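Home & Tech | Features

The laundry lesson

A hand-held gripper kit wants to learn how you fold your sweaters. We spent a month with one.

By Jade Pickering

214 shares | 37 comments

Siiri Krūmiņa has folded clothes for a living, first in a hotel laundry and later in a dry cleaner's in Presstead. These days she folds them with a tool in her hand. It has two jaws, a camera looking down over them and a trigger, and it records everything she does with it.

The tool comes from Dawber, a small company in Sillport that rents it out as a kit. You get the gripper, a charger, a carrying case and an account on the company's website. You do ordinary housework with it, upload the recordings, and Dawber uses them to train the software that will one day run a robot arm. Labs and startups can rent kits for their own projects. Since April, so can households, who get a discount in return for sharing what they record.

I took the household plan. The case arrived on a Wednesday and I had the gripper charged and paired in 20 minutes, most of which went on a password.

Using it is slow at first. Your fingers know how to find the edge of a T-shirt without being told. The gripper's jaws don't, so you have to look for a ridge in the cloth, come down over it and squeeze. On my first evening I gave up on a fitted sheet and put it back in the basket. By the end of the week I could do towels at a decent pace and shirts at a poor one.

Knitwear is harder. It stretches when you lift it, and a sleeve you laid flat a moment ago slides back when you move the body. Krūmiņa, who now records for Dawber three mornings a week, told me to work on the biggest soft surface in the house.

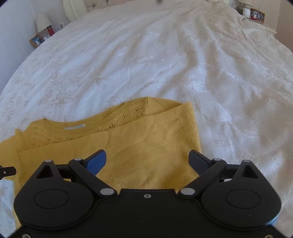 She also told me to keep the grip light, take the sleeves first and leave the hem for last. With a sweater she folds one sleeve in, lets go completely, and looks before she reaches again. "If you rush, the recording is no good to anybody," she said. "They want to see where you decide to put it."

Darren Oakley, who runs training at Dawber, agrees with that. A session should last no more than 60 minutes, he says, and people who go past the hour get sloppy. The company throws out almost 40 percent of what new users send in. The usual causes are a hand across the lens or a fold abandoned halfway. Users get a short note on each rejected clip. I found the notes useful, if a little blunt.

The hardware is sturdy. Mine was dropped on a tile floor and went on working. The grip pads held on to cotton and wool well enough, though silk slipped out of them again and again. My wrist was sore after long sessions, and I would like a lighter version. The battery lasted 2 sessions for me, and there is no spare in the case.

Privacy is the larger question. The camera sees what is behind the clothes as well as the clothes, and in a bedroom that can be quite a lot. Dawber says it blurs faces and family photographs before anyone on the training side views a clip, and a household can delete its recordings from the account page. I deleted one to check. It disappeared from my list within the hour. I have no way of knowing what happened at the other end.

Nigel Sedgwick, who rents kits for a care home supplier in Brustside, has fewer worries on that score, as his staff record in a storeroom. He wants a machine that can put away residents' clothes and he thinks it is years off. "Shirley Dunmore in our laundry is still faster than anything I've been shown," he said – and she has seen the demonstrations too. She wasn't impressed by the socks.

For a lab, the kit is a sensible rental. For a household it makes less sense unless you like the idea of the work or want the discount. I kept mine for the full month and sent it back with the case zipped and the charger inside. The fitted sheet is still in the basket.

Filed under: Robotics, Household, Reviews

Get our features in your inbox every week. By signing up you agree to our privacy policy. You can unsubscribe at any time.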